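# A mesa da Tumitz

Adanech Feyisa chegou ao laboratório antes dos outros e abriu o caderno na página onde tinha escrito, na véspera, uma só frase: "O Texier ou o Gametti, hoje decidimos." Por baixo, com letra mais pequena, estava a data, 2 de agosto de 2025. Ela gostava de escrever a data antes do dia começar, como quem põe o prato na mesa antes de saber o que vai comer.

A Tumitz ocupava o primeiro andar de uma antiga tipografia. No verão fazia muito calor, e Pascal Le Goff, que dirigia os ensaios, trabalhava com as mangas dobradas até ao cotovelo.

— A regra é simples — disse ele. — Os mesmos objetos, a mesma mesa. Muda só o controlador.

— E a borda da taça? — perguntou Adanech.

— A borda da taça é o ensaio.

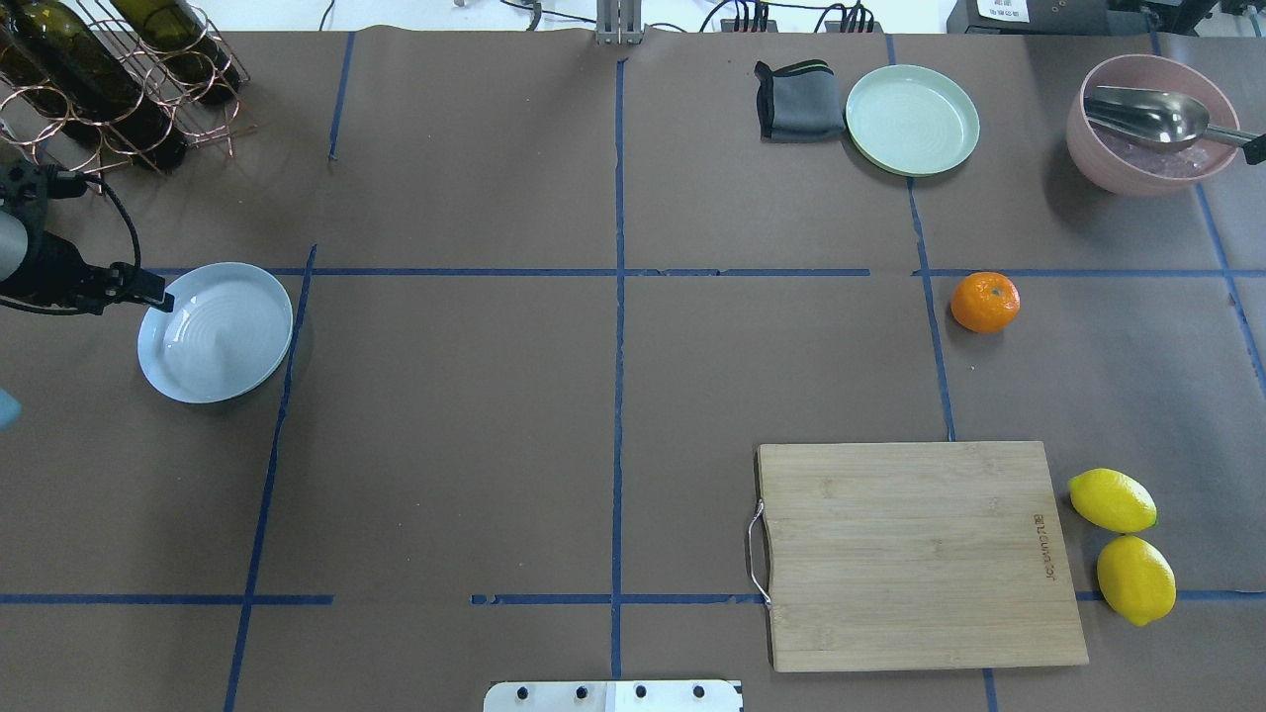

Os dois controladores moviam os mesmos dedos pretos, mas de maneira diferente. O Gametti era rápido e um pouco orgulhoso: descia direito e só media a força depois do contacto. O Texier aproximava-se devagar e corrigia nos últimos 5 milímetros. Adanech tinha escrito metade do Texier durante o inverno, e por isso tinha prometido a si mesma não o defender.

Séverine Charpentier entrou com dois cafés e ficou com os dois. Vinha da Treston, a empresa que ia pagar a segunda fase, e queria ver a tangerina.

— Porquê a tangerina? — perguntou Pascal.

— Porque o limão perdoa. A casca é dura. A minha mãe vendia fruta e dizia que a tangerina guarda a marca de quem lhe pegou.

Pascal não respondeu, mas mudou a ordem dos ensaios. Adanech sentou-se ao computador e escolheu 20 repetições para cada controlador. O limite de força ficou em 80 por cento. 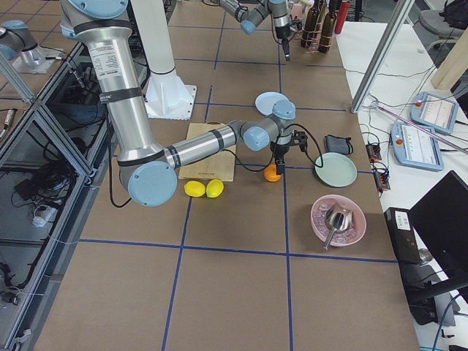
— Baixa o limite — disse Séverine.

— Se baixo, já não é o mesmo ensaio — disse Adanech. — Tenho de repetir também o outro.

— Então repete.

Era uma coisa pequena, mas Adanech sentiu que a tarde inteira mudava de lugar. Baixou o limite e anotou a hora. O Gametti terminou a série em pouco tempo. O Texier demorou tanto que Séverine bebeu o segundo café e começou a ler as mensagens no telefone.

Nos gráficos, as duas curvas quase se tocavam. A do Gametti tinha um pico no princípio, fino como um espinho. A do Texier subia sem pressa. Pascal aproximou o nariz do ecrã e ficou assim muito tempo.

— Este pico — disse ele por fim — vi-o em mais de 300 registos e sempre pensei que era ruído.

— Não é ruído — disse Adanech. — É o momento em que ele descobre que a coisa existe.

Ela teve vergonha da frase logo que a disse. Pascal escreveu-a no quadro, talvez para a castigar. Depois pediu que os braços recolhessem, para comparar o zero das câmaras antes de continuar.

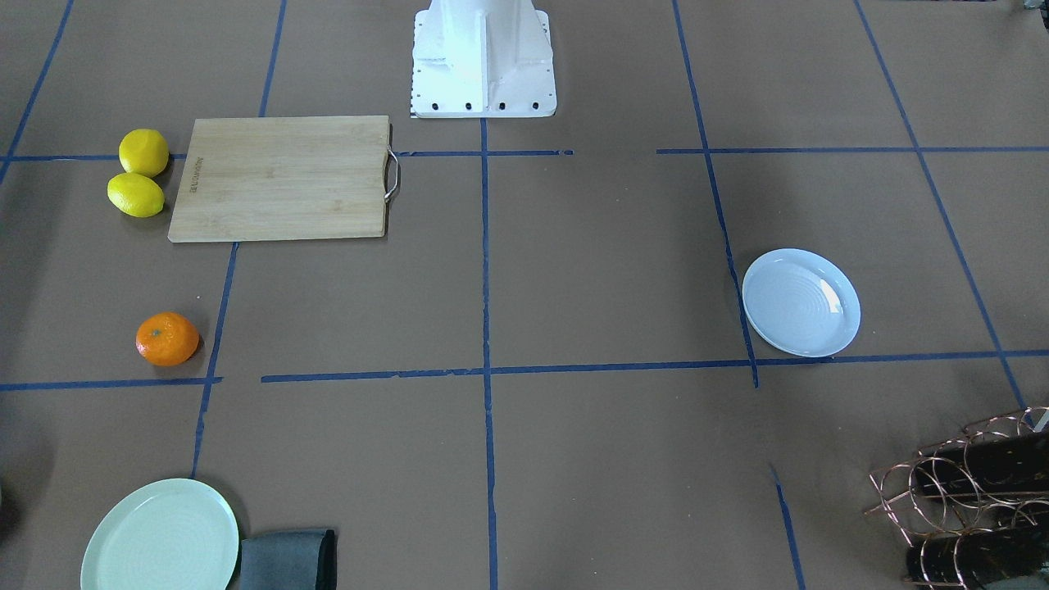 ## Depois do almoço

Séverine foi-se embora sem dizer o que pensava. Deixou um cartão em cima do teclado, com um número e a palavra "abril" sublinhada. Em abril acabava o dinheiro da primeira fase, isso todos sabiam.

— Ela prefere o rápido — disse Pascal. — A Treston prefere sempre o rápido.

— Ela pediu a tangerina.

— Pediu. E tu, qual preferes?

Adanech olhou para o caderno. Lembrou-se do seu primeiro mês na Tumitz, quando ainda procurava cada palavra antes de a dizer e os colegas acabavam as frases por ela, por gentileza. Chegavam depressa ao fim, mas era quase sempre outro fim. Desde então tinha paciência com as coisas que se aproximam devagar.

— Prefiro ver o prato outra vez — respondeu.

Pascal riu-se e carregou o programa. Era o Texier, e ele não o disse, mas ela reconheceu-o na descida.
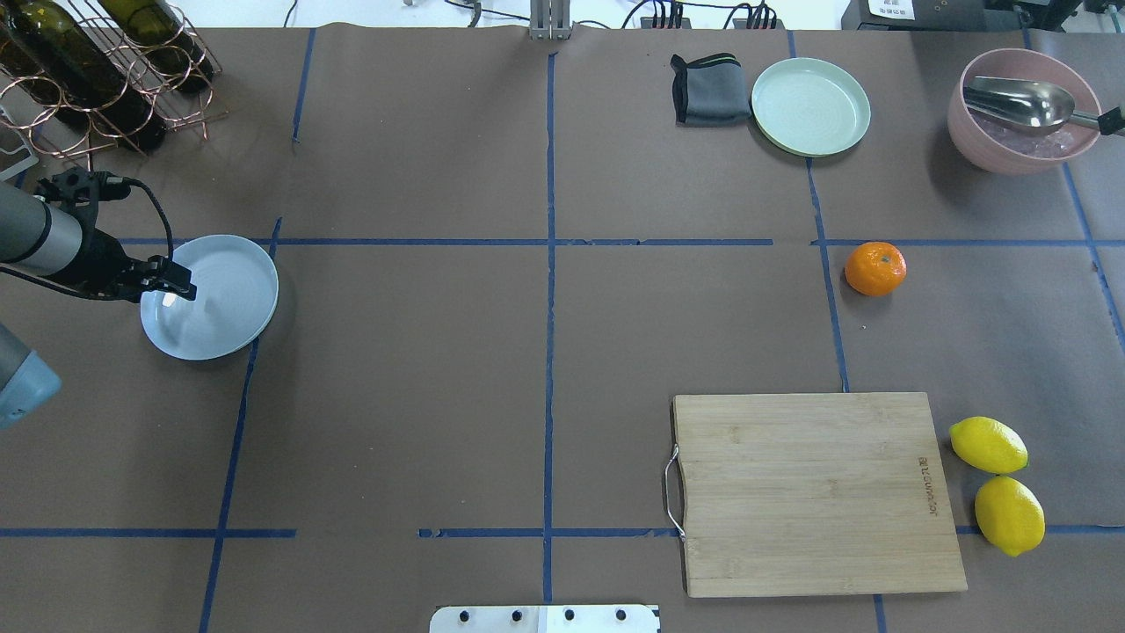

O registo começou a correr no ecrã, linha por linha. Adanech encostou a mão à mesa do computador para não roer as unhas. Lá fora alguém arrastava um contentor pela rua, e Pascal levantou-se para fechar a janela, apesar do calor.

— Se a curva for limpa — disse ele, de costas — telefono-lhe eu.

— E se não for?

— Telefonas tu.

Ela pegou no cartão de Séverine e meteu-o dentro do caderno, na página desse dia. Depois puxou a cadeira para mais perto e esperou pelo contacto.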